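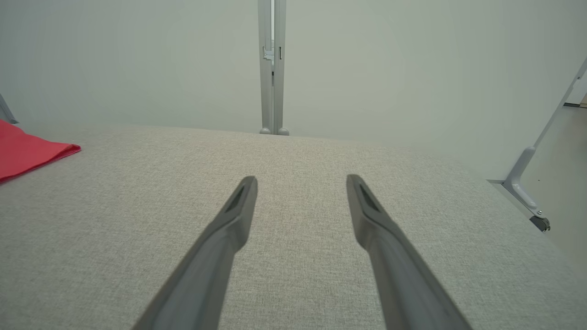

Figure 7. Light grey woven fabric with a red cloth lying at the left.

4.2 Upholstered surfaces as places for putting things down

In most of the homes we visited, the first place a cloth, a jumper or a folded towel came to rest was an upholstered one. Tables and shelves were used for post, keys and crockery. Textiles went on other textiles. Residents rarely spoke of this as a habit, and several were surprised when Shewit Abera read their own diary entries back to them.

The grey fabric in Figure 7 is of a kind we met often. It has a fine weave with lighter and darker flecks, and people who owned something similar gave much the same reason for choosing it: crumbs and lint do not show. One resident in Lorkari said she had picked hers from a swatch in December, under poor light, and had never regretted it. The same quality has a cost when tidying. A grey sock or a pale napkin can stay on such a surface for days before anyone moves it, while a red cloth like the one in the figure is seen at once from across the room.

We therefore recorded the colour of each item against the colour of the surface it was left on. Items were sorted as 'close' or 'distant' in tone, with the sorting done by Mesfin Gebremichael and checked by Abera. Where the two disagreed, the item was left out of this part of the analysis. Patterned covers gave the most trouble, and we return to them in Section 4.4.

Distant items were usually picked up by whoever next came into the room. Close items tended to wait for a proper tidy, often at the end of the week. Residents described the bright ones as 'in the way' even when they took up little space and lay near the side of the seat. A man in Nulta kept all his cleaning cloths red for this reason, and said he had stopped losing them.

Folding also mattered. A cloth laid flat with a folded edge was read by most residents as something put there on purpose, and they were slower to move it than a crumpled one. In shared homes this led to small disagreements. One person would leave a folded cloth on the seat meaning to come back for it, and another would take it for clean washing and put it away in a drawer. The diaries from the Prurkivis flats contain several entries of this sort, some of them quite cross.

The shape of the surface played a smaller part than we had expected. Seats with a curved or sloping edge were said to 'shed' things on to the floor, but the diaries gave little support for this with flat textiles. Woven covers seem to hold a cloth well enough. Leather and smooth synthetic covers may behave differently – we had too few of either to say.

Fabric swatches were compared under the same lamp, following the procedure set out by Steinarsdóttir, and the full list of covers is given in the appendix.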